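Pladthorpe Picture Loan Register: Data Card

Filed under: Open Records, Local History, Datasets
6 min read
2 comments | 5 shares

Summary

The Pladthorpe Picture Loan Register is a structured transcription of the loan books kept by the Pladthorpe Picture Library, a public service that lent framed pictures to households, offices and schools. The release contains 600 loan records. Each record describes one loan of one picture to one borrower. The original books are held by the Grestcombe Records Office, which also maintains this release.

The register was prepared for people who study how ordinary homes and workplaces were furnished, and for teachers who need a small, clean table for classroom use. It does not include scans of the pictures themselves. Most of the pictures were sold when the library closed, and their present location is unknown.

Release date: 8/1/25
Maintainer: Grestcombe Records Office, Open Records Desk
Transcription lead: Riku Okabe
Review and coding: Cosimo Ferraro

Contents of the release

loans.csv - one row per loan
pictures.csv - one row per picture, linked to loans by picture_id
places.csv - hanging places as stated by borrowers, linked to loans by loan_id
codes.txt - the full list of subject, frame and condition codes
changes.txt - corrections made after the first review

All tables are stored as plain text in UTF-8 with a header row. Fields are separated by commas and text fields are enclosed in double quotation marks. Empty fields are left empty. The word "none" appears only where the clerk wrote it.

Background

The library lent pictures on the same terms as books. A borrower chose a picture from the racks, signed the loan book and took the picture home wrapped in a cloth bag. Loans ran for one season and could be renewed once. Businesses paid a small fee and schools paid nothing. The last loans were entered in December of the final year of service, and the remaining stock was closed out in the weeks that followed.

Two series of books survive. The first, known as the Piras series after the binder whose label appears inside the covers, records loans to private homes. The second, the Drallex series, takes its name from the printed forms used for business and school loans. The forms asked more questions than the household books did, so records from the Drallex series tend to have fewer empty fields. Users who compare homes with workplaces should keep this difference in mind.

How the records were made

Transcription was carried out from the original books in the reading room. Each page was typed by one person and checked against the book by a second. Where the two readings differed, Mr. Okabe examined the page and made the final decision. A reading that remained doubtful was entered with a value of "low" in the confidence field.

Spelling follows the books. Dates were converted to a single format, and abbreviations used by the clerks were written out in full wherever their meaning was certain. The original form is kept in the field named as_written. No attempt was made to correct titles, even where the clerk appears to have shortened or misheard them. The same picture may therefore appear under more than one title in loans.csv, though it will carry one picture_id throughout.

Field descriptions: loans.csv

loan_id - a unique number assigned during transcription. It has no meaning outside this release.
series - either "piras" or "drallex".
date_out - the date the picture left the library.
date_in - the date of return. Empty if no return was entered.
picture_id - the library's own stock number where one was recorded, otherwise a number assigned by the reviewers and marked with the letter R.
borrower_type - home, office, school, clinic or other.
renewed - yes, no or empty.
as_written - the clerk's entry, typed exactly.
confidence - high, medium or low.

Field descriptions: pictures.csv

title - the most complete title found in any loan entry.
medium - print, painting, photograph or unknown. The clerks used the word "picture" for all of these, and the value is "unknown" unless another source settles the matter.
orientation - landscape, portrait or square.
frame - a code for the color and width of the frame, such as dark thin or gilt wide.
subject_main - the main subject.
subject_second - a second subject, where one applies.
condition_out - the clerk's note on condition at the time of the first loan.

Subject coding

Subjects were coded by Mr. Ferraro from the written descriptions in the stock book, using eight main codes. The codes are mountain, water, field, town, interior, portrait, still life and other. A picture receives the code for whatever takes up most of the view. Anything else worth noting goes in the second field.

Landscapes gave the most trouble. A stock entry for a mountain range with a waterfall could reasonably be placed under either of two codes, and early drafts of this release were not consistent. The present rule is that a narrow fall at one side of the view does not displace the mountains, so the entry is coded mountain first and water second. Weather is not coded. A thin dark frame on such a picture is entered as "dark thin", whatever the color of the wall on which it was hung. 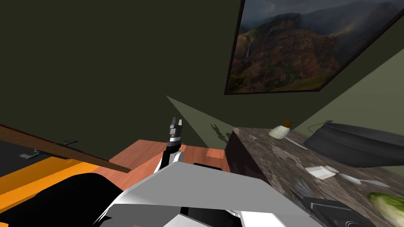

Hanging places

Borrowers on business and school loans were asked to state where the picture would hang. The answers are given in places.csv. They were short, and many named only a room. Some added the height, the color of the wall or the nearest piece of furniture. These details were typed as given and then sorted into four fields: room, height, wall_color and notes.

Height was recorded in words. The clerks accepted "high", "low", "eye level" and "over the door" without asking for a measurement, and the field keeps those words. Users should not turn them into numbers. Wall color is likewise the borrower's own term. Green appears in several forms, among them olive, sage and bottle, and the reviewers chose not to merge them. A borrower who wrote "olive" may have been looking at the same paint that another called "bottle".

Places were stated at the time of the loan. The register does not show whether the picture was in fact hung there, or whether it was moved later.

Known gaps

Roughly 8 percent of loans have no return date. In most of these cases the page is complete and the return column is simply blank. The reviewers did not treat these pictures as lost, and users are asked not to do so without other evidence.

A group of pages in the Piras series was damaged by damp along the outer edge. Titles on those pages are often incomplete. Where a title could be restored from the stock book, the restored part is given in square brackets.

The register covers loans only. Requests that were refused, and pictures that were looked at and put back, left no trace in the books. It would be a mistake to read the table as a full account of public taste - it is an account of what was available and went out of the door.

Privacy

Names and street addresses of private borrowers were removed before release. Names of schools and businesses were kept if the entry was made on an official form. Any person who believes that a record identifies a living individual may write to the Open Records Desk, and the record will be withdrawn while the matter is reviewed.

Suggested and unsuitable uses

The release is suited to the study of loan patterns by season, borrower type and subject. It has also been used in teaching as an introduction to linked tables, for which its modest size is an advantage.

It is not suited to the valuation of pictures or to claims about ownership. The condition notes were written for the library's own use, often in haste, and should not be relied on by dealers or insurers.

Corrections

Corrections are welcome and should give the loan_id, the field and the proposed reading. A photograph of the page is helpful but is not required. Accepted corrections are entered in changes.txt with the old value, the new value and the initials of the reviewer. Earlier values are never deleted.

Terms of use and citation

The tables may be copied, altered and shared for any purpose, provided that the source is named. The following form is preferred:

Grestcombe Records Office, Pladthorpe Picture Loan Register, transcribed under the direction of R. Okabe, subjects coded by C. Ferraro.

Requests to view the original books should be made in writing to the reading room. The damaged pages of the Piras series are produced only under supervision, and readers should allow five working days for a reply.

Tags: picture lending, loan books, household history, CSV, teaching data
Share this page | 2 comments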